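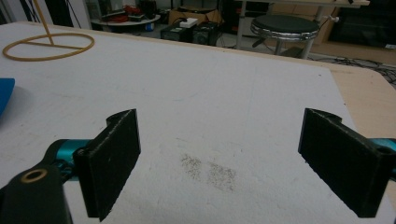 3.2 How dirt settles on a shared work surface

I'll admit I came to this part of the study with a grudge. I've wiped down a lot of work tables in my life, and I always assumed the mess spread itself out evenly, like butter on toast. So when we started keeping notes on the white surfaces in the Unham workshop, I expected a dull, uniform gray by the end of the first month. We got patches instead. Small ones, with clean white all around them, and I found that much more interesting than I'd planned to!

We followed 11 work surfaces in all, starting in March, and logged 84 visits. On each visit one of us noted three kinds of wear: loose matter (dust, specks, crumbs of whatever had been cut or sanded), surface marks (scratches, pencil-like lines, scuffs) and smudges. We borrowed the wording from the Fimus checklist, mostly because it's short and you can fill it in standing up. I did add a box for "can't tell," and I used it a lot — a smudge and a thin layer of dust look very much alike until you run a finger through them, and we had agreed to keep our fingers to ourselves.

Figure 4 is a fair sample of what we kept running into. The grayish specks sit in two loose clusters side by side, and the white around them has only faint scratches and thin lines. A tan ring with a rod rising from its middle has been set down on the same surface, well away from the specks. We scored this one as "light, patchy" and logged the ring as a resting object, our name for anything that is standing or lying on the surface during a visit.

Figure 4. Speckled patch in two clusters on a white tabletop, with a tan ring-shaped object at upper left. 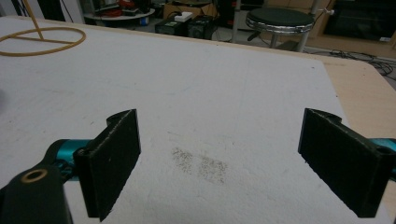 3.3 Resting objects and the cleaning habit

My hunch going in was that people clean around things. You pick up a cloth, you see a stand or a tray in the way, and you steer past it (I do this at home with the toaster). The Stoltau group reported the same habit in kitchens, so we asked our users about it on a short form and got 90 replies. Most people said they lift small objects before wiping. Our visit notes are less flattering, although I wouldn't lean on them too hard, as we scored surfaces between cleanings and never watched anyone hold a cloth.

For the next round I'd like to use the Siddiqui scale for loose matter, which has finer steps at the light end. Ours lumps a few specks together with a proper dusting, and patches like the one in Figure 4 deserve better than that.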